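Bake table news, quick one this month

Sorry this is short, typing between two deliveries. Main thing: the Rudemell bread swap is back on. June 9, 2025, doors open at 30 past nine, same hall on Foso street as in February. Bring a loaf, take a loaf. No sign-up. Last time we had 226 people through and ran out of tea before eleven, so Teodoro Collado is borrowing the big urn from Goicoechea. If anybody has a second extention cord, please shout.
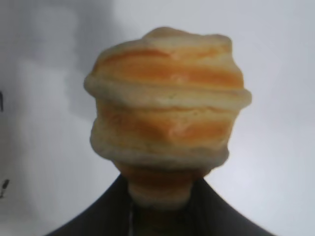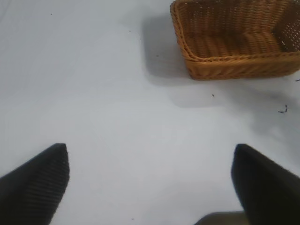
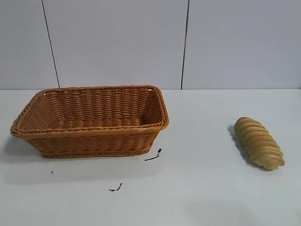 Pastry, basket, bread.

Flour order next. Geltton want the list by the end of the week or we lose the bulk price. 319 for the full pallet, which is up from February, yes, I know. Split between us it still beats the store. Strong white and rye only this time, no spelt, they can't get it. On the swap itself, please put your loaves in something open and low with no lid, like the woven basket with the roll lying next to it, so people can see what's there and reach in without a fight. Plastic bags made everything sweat last time and my rye went gummy by noon. Labels too. Nuts, seeds, milk, egg, write it big.

Oven question came up again. For those flaky layered things start at 400, then drop it once they color. Mine go too dark on top otherwise. Yours may not, every oven is differnt.

Kitty stands at 180 after the hall rent. Fine for now. Tins and the long bread knife are still missing from February, check your cupboards please.

Flour money to Teodoro, cash or check.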